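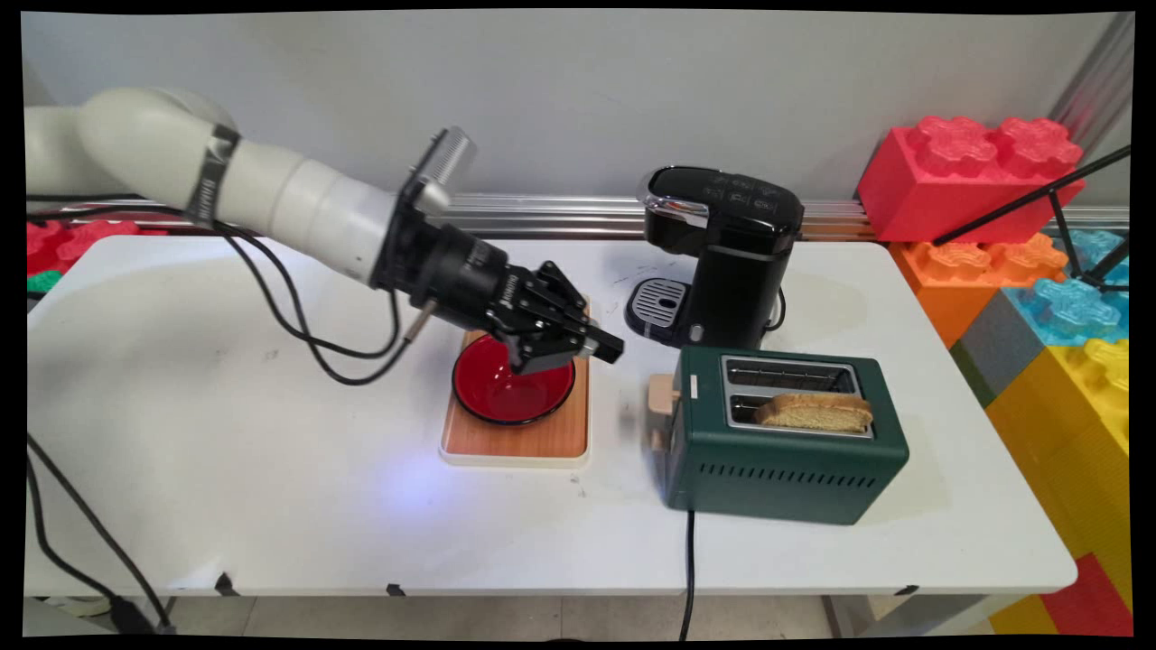

Jolien Verschueren asked me last night whether any of these home robots can do a whole breakfast yet, start to finish, with no one stepping in. I spent yesterday at the Zolloteck open day in Flelholm, so I'll answer in a thread.

Short answer: parts of it. The breakfast bench was one of 7 stations and the one I stayed at longest. White arm, black two-finger gripper, small camera on the wrist. A bowl on a wooden tray, a green toaster, a coffee maker behind.

The job on the card was: bowl to the tray, toast out of the toaster and into the bowl, tray pushed to the front of the table. They ran it on a loop all afternoon with a short break between goes.

I watched 2 full runs. The first one went through. It was slow. Put it this way, I could have made the toast, eaten it and washed up.

In the second run it went for the toast, got hold of a corner and dropped it back in the slot. It tried again from a different angle and got it out. The staff kept their hands off, which I was pleased to see.

The person running the bench was Haf Mathias. I asked what the hard part was, expecting her to say toast. She said bowls. A shiny bowl confuses the camera, and the rim gives the fingers very little to hold. They had been on bowls since January.

The software is called Flilari. It learns from people guiding the arm through the job by hand. Haf said the version on show had been trained on 127 of those guided runs for this table. She'd like a lot more.

Someone asked if it would work in their own kitchen. Her answer was no, not as it stands. Move the toaster to the other side and it would need more training. I thought that was a fair answer and wrote it down.

The coffee maker wasn't used in either run I saw. I asked, and it's for a longer version of the job that they aren't ready to show. No date given.

Other stations, quickly. Ansari had the next room, folding tea towels. Neat work but the queue was long and I only saw the end of it. There was also a parcel sorter, which was loud, and a talk on safety that I missed because I was at the toaster.

Practical stuff if you're thinking of going. Entry was free but you had to book. Parking was poor. The bus stops right outside. Tea was a pound and the biscuits had gone by three.

They're planning another one and the sign-up list is open now. Haf said to bring awkward questions, so I've put Jolien's name down as well as mine.

Jolien, to answer you properly: toast yes, on a good run. Coffee no. Eggs, I didn't dare ask.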